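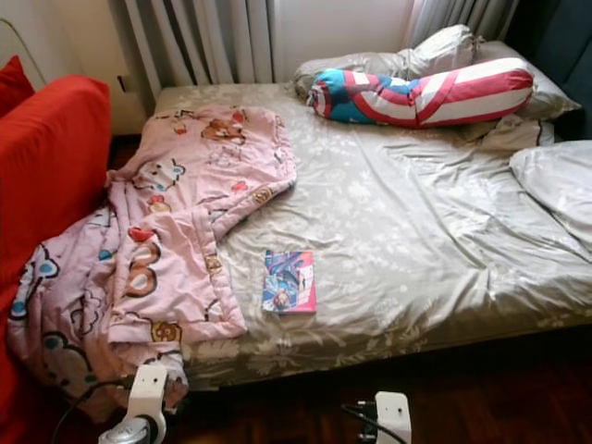 How often should a furnished let be checked between tenancies? Once when the outgoing tenant hands back the keys, and again no more than 2 days before the next one moves in.

Filed under: Landlords / Checklists / Inspection

Furnished let: safety checklist with comments
Used for the ground-floor flat at Kuruc, May inspection. Start time 9.30 am. Electricity and gas on, flat unoccupied.

1. Smoke alarms
Test button pressed on each alarm. Hall: sounded. Landing cupboard: sounded, but weak.
Comment: Replace the landing cupboard alarm. Changing the battery last year only helped for a few months. Replacement to be the Testden mains type, the same as the hall.

2. Carbon monoxide alarm
Present, in the kitchen. Test button works.
Comment: The expiry label has been painted over. Take it down and read the back. If the date can't be found, fit a new one.

3. Gas boiler
Certificate in the folder, in date. Pressure normal. Flue outside clear of the ivy.
Comment: The ivy was cut back in autumn and will need doing again before winter. Ask the neighbour first, it grows from their side.

4. Electrics
Consumer unit cover closed and labelled. RCD trips when tested and resets. Sockets: one cracked faceplate, living room, left of the window.
Comment: Cracked faceplate to be changed before handover. Do not tape it. The label for the shower circuit is wrong and should be swapped with the one for the cooker.

5. Portable appliances
Kettle, toaster, fridge, washing machine, lamp. Leads and plugs looked at, all sound except the lamp.
Comment: Lamp has a loose cord grip. Removed from the flat. The fridge is a Skoletti and the door seal is coming away at the bottom corner. Still closes. Check again next time.

6. Hot water
Run for some 2 minutes at the kitchen tap and the bathroom basin. Kitchen fine. Basin slow to come through.
Comment: Shower head taken off, descaled and put back. All taps flushed after the empty period.

7. Windows and blinds
Openings checked on every window. Restrictors working in both bedrooms. Blind cord in the back bedroom was hanging free.
Comment: Cord cleat supplied by Nultari fitted during the visit. The screws provided were too short for that wall, longer ones used.

8. Furniture
Fire labels found on the sofa, the armchair and both mattresses. Bed slats firm. One bolt tightened on the larger bed.
Comment: The wardrobe in the front bedroom is not fixed to the wall. Bracket needed. This was on the last list as well.

9. Floors and stairs
Outside step sound. Handrail firm. Threshold strip between hall and kitchen lifting at one end.
Comment: Strip is a trip hazard. Glue has failed twice, so screw it down.

10. Damp and mould
Bathroom ceiling has light spotting above the shower. Fan runs but pulls very little air.
Comment: Clean the fan, then hold a sheet of tissue to the grille. If it won't stay up, replace the fan.

11. Locks and exits
Front door opens from inside without a key. Back door stiff.
Comment: Plane the back door in dry weather. Key count correct.

Costs to date: £898 for the year, including the boiler service. Allow another £40 for the cord cleats and the threshold strip.

Outstanding: items 1, 2, 4, 8, 9, 10, 11. Items 5 and 6 to be looked at again on the next visit.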